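Workshop tips: notes from the Prakby open day

Jul 18, 2026

Tips collected at the bench demonstrations. Fix small hooks to a clean, flat panel and leave them overnight before loading. Keep leads off the walkway. Buy liners 10 cm wider than the bin mouth – tight ones split at the seam.
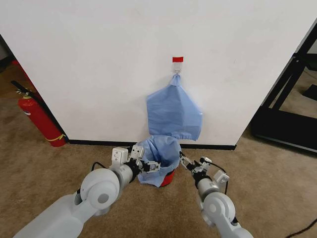

Bin lining is a fair test for a two-armed machine, as thin film gives a gripper little to hold. The same rules apply by hand. Drape the liner well over the rim, like the light blue one on the red bin, and work from both sides. A spare bag can hang on an adhesive hook above.

Next session: March.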